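Kandau FT-2 Two-Arm Folding Station
Equipment page - planning and budgeting information

Overview

The FT-2 is a bench-height workstation for two-arm handling of garments and other flat textiles. It is sold to laboratories, laundry integrators and training centers that need to collect handling data or test folding routines before committing to a production cell. The station is delivered as separate items and assembled on site. Kandau supplies the table, the mounting hardware and the cable set. Arms and grippers are quoted separately, and most buyers source them through Serer or Zasov.

The station has no sorting or feeding function. Garments are placed on the table by hand, one at a time, and removed by hand. Buyers who need continuous feed should look at the Szűcs infeed table, which can be added later but needs its own floor space and its own supply.

Work surface

The top is white. Dark garments give the best contrast against it, and a mixed test set should include at least one dark T-shirt, one light T-shirt and one towel. Corners are rounded so that fabric hanging over the side does not catch during a pull.
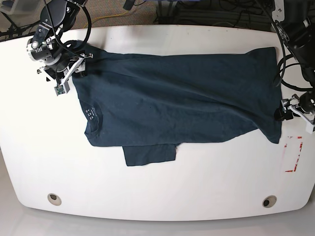 Tape can be used to mark start positions. It wears with repeated cleaning and should be budgeted as a consumable. Replace it when the outline no longer reads clearly to the operator. Solvent cleaners will dull the surface and void the warranty on the top.

Arms and grippers

The mounting plates accept any arm pair with a matching bolt pattern; drawings are sent with the quotation. Parallel-jaw grippers are recommended for shirts and towels. Finger shape matters more than closing force for this work. Narrow fingertips pick up a single layer more reliably, while wide ones hold better on hems and thick seams. Order one spare set of fingers per arm with the station. Lead time on fingers alone is the same as on a complete gripper.

Cameras on the gripper are optional. Allow one data cable per camera, with enough slack for full wrist rotation. Check the slack at the far end of the reach and again with the arm folded back, as the loop is longest in the second position and can drop onto the fabric. 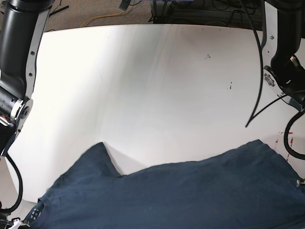

T-shirt on the white work surface between the two arms, with cables hanging from the arm on the right.

Site requirements

Hard floor or short-pile carpet. On carpet, level the table again after the first week of use. Power is taken from a wall outlet on a dedicated circuit - extension cords are acceptable during setup only. Controllers may stand on the floor behind the table if the area is closed to foot traffic.

Budget items

Table, mounting plates and cable set: $4,000
Spare fingers, per set: $314
Marking tape and cleaning kit, per year: $100
Standard lead time: 11 weeks from order

Arms, grippers, cameras and the control computer are not included in the table price. Freight is quoted by destination. Orders placed in July ship after the summer shutdown, and the lead time is counted from the day the plant reopens.

For a first-year budget, add operator hours as a separate line. Garments must be reset between runs, and on short routines the reset takes longer than the fold. One operator per station is the usual arrangement. Sharing an operator between two stations is possible if the start and stop controls for both are within reach of one standing position.

Quotation requests should state the arm model, the number of cameras, the floor type and the largest garment to be handled.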